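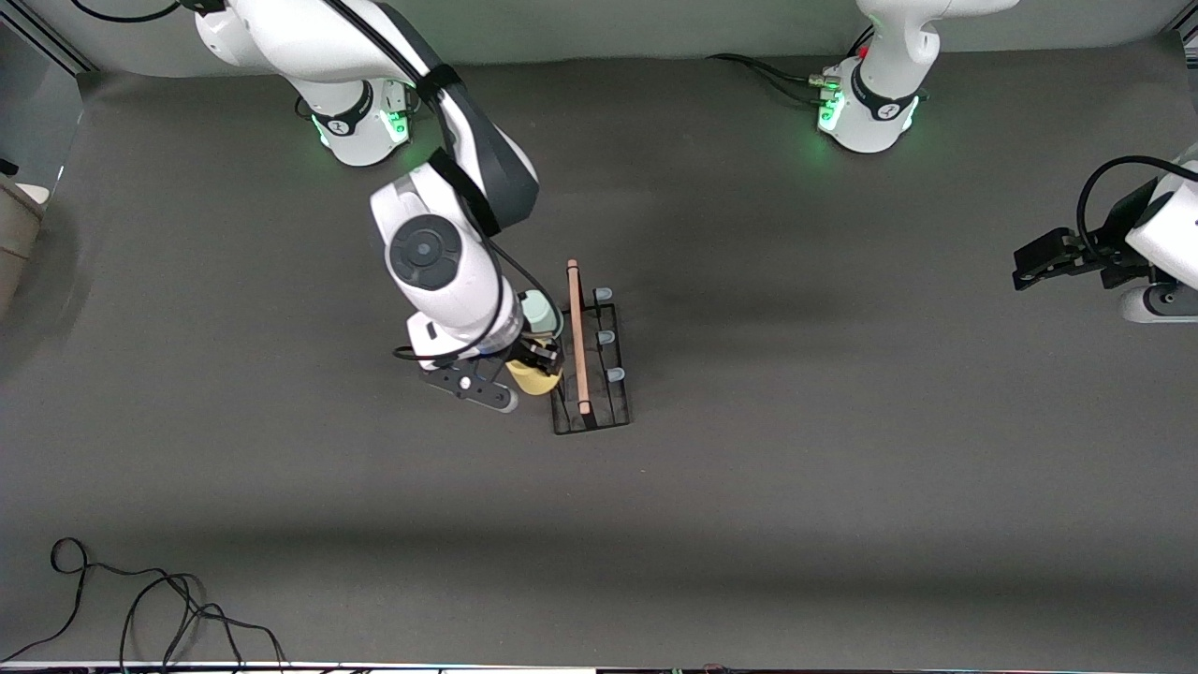 Yellow and pale mint green against dark gray.

Call for Participants: Color Naming in Adults Who Speak Two Languages

The Meléndez Center for Language and Perception is recruiting 168 adults for a study of how people name and sort colors in English and in a second language. Testing begins in January and continues until all places are filled.

Purpose of the study

Speakers of different languages draw the lines between color words in different places. A shade that one person calls green may be blue to another, and the same person may give different answers depending on the language in use. Most published data on this question come from printed color charts shown under a single light source. The present study compares naming under two light sources and tests whether people place the same boundaries when they return for a second visit.

What participants do

Each participant attends two sessions on separate days. In the first, you will view 315 painted chips one at a time against a neutral background and say the first color word that comes to mind. Compound answers such as "yellowish green" are accepted. There are no correct answers, and responses are not timed. Breaks are scheduled after each block of chips, and you may ask for more.

In the second session you will repeat part of the naming task in your other language, then sort a smaller set of chips into groups of your own choosing. The session ends with a short questionnaire on language use at home, at school, and at work. Answers are recorded as audio and transcribed by a member of the study team.

Who can take part

You may be eligible if you:
are an adult under the age of 80
speak English and at least one other language well enough to hold an everyday conversation in both
have normal or corrected vision (glasses and clear contact lenses are fine)
can attend both sessions in person

You should not apply if you have been diagnosed with cataracts or macular disease, or if you have had eye surgery within the past year. Tinted lenses cannot be worn during testing. Color vision is screened at the start of the first visit using a standard plate test. Applicants who do not pass the screening will be paid for the full first session but will not continue. The screening is not a medical examination, and its result should not be used as one.

We are particularly short of speakers of Korean, Russian, Turkish, and Zulu. Speakers of all other languages are welcome to apply and will be placed on the list in the order in which their forms arrive.

Payment and travel

Participants receive $80 per completed session, paid by check or bank transfer. Parking in the Nanditz Street garage is covered for the length of the visit — bring your ticket to the front desk for validation. Other travel costs are not reimbursed. If you withdraw partway through a session, you will be paid for that session in full.

Privacy

Names and contact details are stored separately from responses and are deleted once payment has cleared. Audio files are kept until transcription has been checked, then erased. The naming data, with no identifying information attached, will be placed in a public archive at the end of the project. You may ask for your data to be removed at any point before the archive is released.

How to apply

Complete the eligibility form at the front desk or request a copy by mail. List every language you speak, the age at which you began learning it, and the times of day you are available. Morning and afternoon sessions are offered, and both of your visits must begin at the same time of day. Applicants will receive a reply whether or not a place is available.

Questions about eligibility or scheduling should be addressed to Aarti Mishra, study coordinator. Questions about data handling, including requests for removal, go to Thabiso Mabaso, data manager. Both can be reached through the Center's main office.

Large-print copies of the consent form are available on request. The testing room is on the ground floor and has step-free access from the garage.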